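Plernia cold plunge log, read me first

Hello! I'm Bảo Kiều and I keep this little dataset of cold water dips, mostly my own and Myroslav Holovko's (he stays in far longer than I do, the show-off). There are 749 rows so far, one per dip, in a plain CSV.

What's in each row: a dip number, time of day, water temperature in Celsius, minutes in, and a mood score before and after. Mood goes from 1 to 4, where 4 means I'd happily go again.

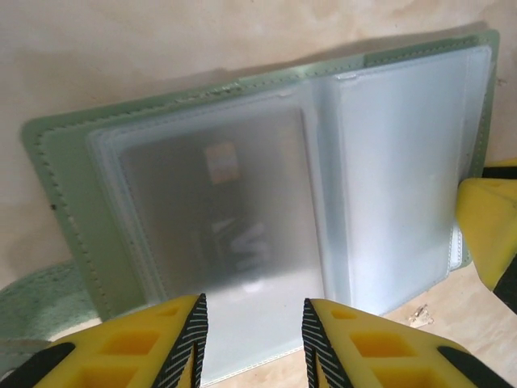 Temperatures come from a cheap floating thermometer, so don't trust the decimals. In 37 rows the temperature is blank because I forgot to look, sorry! I've left those in, and you can drop them if they get in your way.

The early dips were in the tub at Briem and everything since July is from the lake, which is a different thing altogether – wind, weeds, the lot. The column called "place" tells you which. Roughly 340 are lake dips.

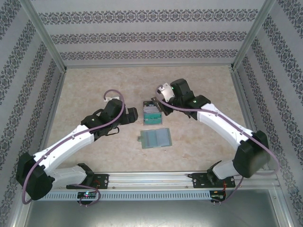 Two robotic arms on a shared rail, patterned wallpaper behind.

Please don't use any of this as health advice. It's two people and a towel. Fixes and questions are very welcome, just open an issue.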